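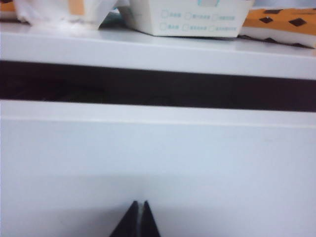 The shelf at Unit 7, before the inventory.

The inventory of Unit 7 was assigned to Estrella Ayala because the regular assessor was on leave. The form was four pages. It had columns for item, quantity, condition and disposition, and the permitted dispositions were Retain, Transfer and Discard. She started at the door and went clockwise, as the procedure required.

The tenant, Jinlong Yin, had left in October. His sublease had 18 months to run. The landlord, Riltent Holdings, wanted the unit cleared by 16:00 so the painters could mask the trim.

By noon she had done the kitchenette, the wardrobe and the desk. The shelf was last. It was white and held three things in a row.

Item one she entered as "white wrapping, crumpled". The form did not provide for a thing that might be packaging or might be contents. She wrote a query mark in the condition column and moved on.

Item two was a white paper box with sloping sides. The front was printed in teal with six small checkboxes in two rows of three, a short label beside each. She could not read the labels. She wrote to Jiahui Yan, who handled translation for the office, and received a reply eleven minutes later.

"Too small. Can you bring it in?"

"Not until it has a disposition," Estrella wrote.

"What are the options?"

She told her.

"Then it has three boxes too few," Jiahui wrote.

Item three was a flat block, orange-tan on top with dark brown diamonds, and a white band along the side. Estrella measured the distance from the block to the box and wrote it in the margin. There was no column for distance. She had been told about this habit at her last review.

At 14:20 the phone on the desk rang. She had already listed it as disconnected.

"You're at the shelf," said Jinlong Yin.

"I'm at the shelf."

"Which way did you go around?"

"Clockwise."

"Good. The one before you went the other way and did the shelf first. He put the box down as Discard. It came up as 369 on the system and they had to reopen the file."

Estrella checked the file history on her tablet. It showed one previous assessment, voided, with no assessor named. Code 369 was not in the manual.

"What should I put?" she asked.

"It depends what you think it's for."

"That isn't a field."

"No," he said. "I used to work there. I asked them for one."

The line closed. She amended the telephone entry from disconnected to functional, initialled the change, and sat for a while on the edge of the stripped bed with the form on her knee.

At 15:40 she wrote Retain against all three items. Under Location she wrote "as found". Under Remarks, where assessors were advised to leave a dash, she wrote the order of the items from left to right, and the distance.

The painters came up the stairs. She asked them to work around the shelf. The older one looked at her form, then at the shelf, and said they had been told the same thing last time. He had already cut the plastic to fit.

Last updated: October
47 shares | 3 comments

Mingxuan Zheng
The phone call lost me for a second, then I went back and reread the kitchenette paragraph. Is the voided assessor also the tenant? He says "the one before you" but he would.

Jingyi Shi
I did end-of-lease inspections for six years and the margin measurements are real. Mine were all in pencil so the supervisor could rub them out.

Mingxuan Zheng
Did they?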